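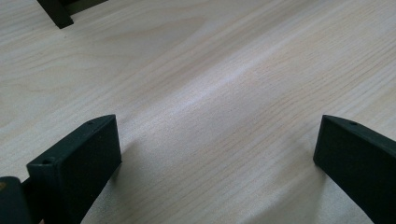 19/10/2019
Posted by Recruitment, Lodis Community Kitchen

Kitchen and Dry Goods Assistant, part time (2 positions)

Lodis Community Kitchen invites applications for two part-time positions in its dry goods room. The successful applicants will weigh, label and store powdered and granular ingredients, and will keep the work tables and shelving in good order. The positions report to the kitchen supervisor and are offered for a fixed term ending in April, with the possibility of renewal.

About the workplace

The kitchen prepares ingredient packs for neighbourhood programmes and supplies small quantities of spices, ground herbs and flours to the Alva and Bendero meal centres. Last year the dry goods room sent out 3067 packs. Work is carried out at shared tables, and each table is cleared and wiped before a new ingredient is brought to it.

Ingredients are kept in clear glass jars so that staff can check colour and level without opening them. Fine powders seldom settle evenly. A khaki-brown powder may stand in a heap against the back of the jar and slope away at the front, with small clumps on the surface, and a level judged from one side will be wrong. Assistants are expected to look at a jar from more than one side and to enter the weight, never the estimated volume, in the stock book. Printed markings on older glassware can be faint and are not to be relied upon.
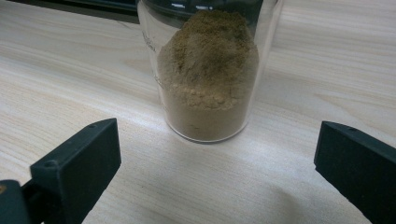

Duties

- Weigh and portion dry ingredients according to the day's order sheet.
- Label each jar with its contents and date of filling.
- Report lumps, unusual odour or changes in colour to the supervisor.
- Wipe down tables, scales and scoops between ingredients.
- Rotate stock and return jars to their assigned shelves.
- Assist with the monthly stock count.

Requirements

Applicants must be legally entitled to work and must hold a current food handling certificate, or be willing to obtain one before starting. They must be able to stand for a full shift and to read small print on labels. Experience in a bakery, café or bulk food store is an asset. Persons with a sensitivity to flour or spice dust should discuss this with us before applying, as the work involves daily contact with both.

Hours and conditions

Each position is for three shifts per week. Aprons, gloves and dust masks are supplied. Training is given during paid hours on the Atitz stock system, and no previous knowledge of it is required.

How to apply

Please submit a résumé and a short covering letter to the Lodis front office, in person or by mail, with the names of two referees. Applicants should state which days they are available. Only those selected for an interview will be contacted. Applicants who require accommodation during the hiring process are asked to say so in their letter.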